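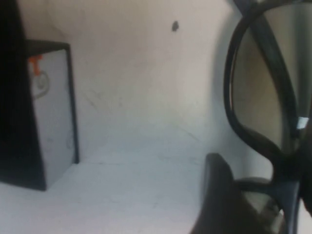
Black sunglasses with tinted lenses.

Lost boundary stone turns up in Stondstead farm wall
Feb 19, 2023

A carved boundary stone missing from the moor above Stondstead for more than a century has been identified in the wall of a sheep pen, the Tusarcombe Local History Society said.

The stone was one of 6 that marked the line between the old parishes of Stondstead and Tusarcombe. Four are still standing along the ridge. A fifth was broken up for road repair, and its base can be seen beside the track to Ceda Farm. The last one, known in parish papers as the Long Stone, was listed as missing when the boundary was walked in 1897.

Cecilia Darko found it in January while she was checking field names against an estate map. The map shows a pen at the head of the valley with the words "stone here" written beside it in pencil. She went up with Uldis Lepik, who farms the land, and they found a granite post laid on its side in the bottom course of the wall, with the letters S and T cut into opposite faces.

"Uldis had leaned on it for 30 years," Darko said. "The letters are full of lichen, and you have to get down low in the afternoon to see the S at all."

The stone is a little under five feet long. A socket stone on the ridge, 600 yards to the north, has a hole of matching width and is thought to be where it stood.

How it came down to the pen is less certain. The estate accounts for 1871 record a payment to two men for "drawing stone from the hill" with a sled and a pair of oxen, but they do not say which stone or where it was taken. Emilian Lungu, who has transcribed the accounts, said the wall was probably rebuilt in the same year, after a winter of heavy snow brought down long stretches of walling on that side of the valley.

An older story, printed in a parish magazine, says that the Long Stone was thrown into the bog by Tusarcombe men after an argument over peat cutting. Lungu said he had found no record of the argument, although both parishes did claim the peat ground and the matter went before the manor court twice.

The stone will stay where it is for now. It is carrying part of the wall, and taking it out would mean rebuilding a corner of the pen that is in use during lambing. Lepik said he was willing to see it moved back to the ridge if the wall could be made good.

Baiba Sepp, a mason from Stondstead, has looked at the wall and put the cost of the work at $3,597, including a replacement block and the hire of a tracked carrier. The society has $1,552 set aside from sales of its walks booklet and has applied to the Paulauskas Fund for the rest. It expects a reply by summer.

Darko will give a talk on the boundary stones in the Stondstead reading room in March, with the estate map on display. A guided walk along the ridge will follow once lambing is over. The pen is on private land with no public path, and walkers are asked to stay on the ridge track, where the four standing stones can all be reached.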